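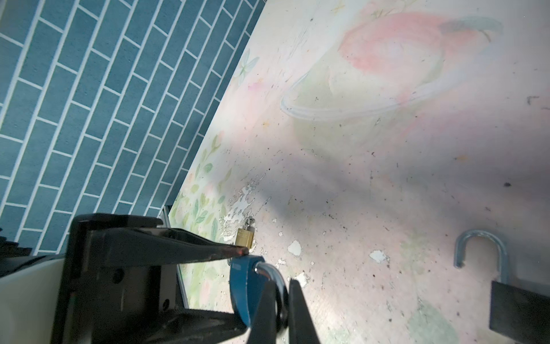 Three padlocks, one blue, one brass, one cut off at the right edge.

1/ Thread on the Larstead remake and how much of Zovudik is left in it. I logged both films cut by cut over the winter. This is about editing and sound only. Casting has been covered elsewhere and I have no view on it.

2/ Method. I stepped through the theatrical version of Zovudik and the distributor's screener of Larstead and marked every cut. Dissolves count as one cut, placed at the midpoint. Title cards are excluded. Split screens count as a single shot until the layout changes.

3/ Zovudik has 1,233 shots. Larstead runs a little longer and has fewer, so the average shot is longer. Most of the difference sits in the second hour, where the remake lets dialogue play in wide shots that the original broke into close-ups.

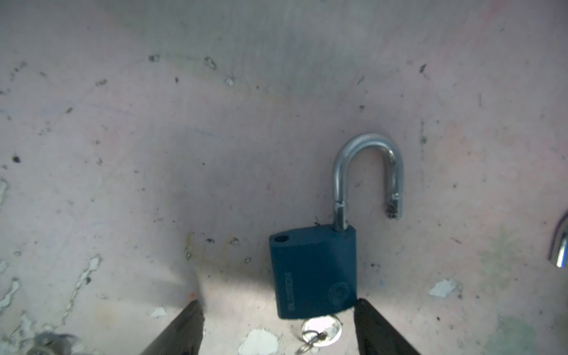

4/ What counts as a match. Same framing, same lens feel, same action, same place in the story. All four. A similar shot moved to another reel is a quotation and I logged those on a separate sheet.

5/ By that test, 57 shots carry over. They cluster in the station sequence and the dinner. The rest of the film follows the old plot but stages it from scratch. The trade coverage called it "shot for shot," and the log does not support that.

6/ The station sequence is the closest. The order of shots is identical up to the whistle. After the whistle the remake holds on the brother's face, where the original went to the clock and back. The clock is never shown in Larstead. It is mentioned in dialogue in the next scene.

7/ The dinner keeps the seating plan and the direction of every look across the table. It drops the ceiling shot. That shot needed a raised set in the original and the new house is a real location with low ceilings, so I assume the reason was practical.
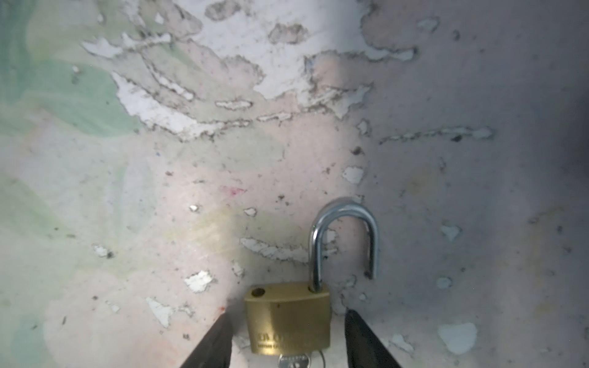 Blandine Cordier
Film editing and sound notes · May 2021

8/ Sound. The original was post-synced throughout, including the leads. Larstead uses production sound for most interiors. You can hear the room change on reverse angles, particularly in the lawyer's office, and the mix leaves it in.

9/ Two music cues survive from the original score. Both are re-recorded with a smaller string section. The main theme enters later in the scene both times — after the line instead of under it. The new composer is credited for everything, with the old themes acknowledged in the end roll.

10/ Rights. The end roll lists Rezaei as holder of the story and Tramerau as holder of the remake license. The two cues have their own line. The dinner monologue is nearly verbatim and gets no separate credit, which suggests the dialogue came with the story. I have not seen the contract.

11/ Running order. Larstead moves the letter scene ahead of the wedding. In Zovudik the audience learns about the letter at the same time as the bride. In the remake we know first. Every reaction shot at the wedding is held longer as a result, and this accounts for a good part of the lower shot count.

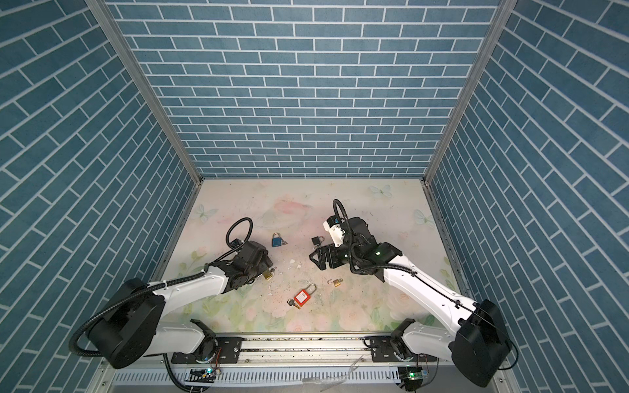 Blue brick pattern on the walls, pale floral mat on the floor.

12/ Known errors. There is a flash frame in reel four of Zovudik that I first logged as a shot and have since removed. The storm scene in Larstead has hidden joins in the dark passages. I counted only the ones I could find on the waveform.

13/ A January version of this log used a looser test for matches and gave a higher figure. If you copied numbers from that one, please replace them.

14/ Next is the TV version of Zovudik, which has a different last scene. Corrections with timecode are welcome in the replies. State which version you are working from.

Contact | © 2021 Blandine Cordier | Back to top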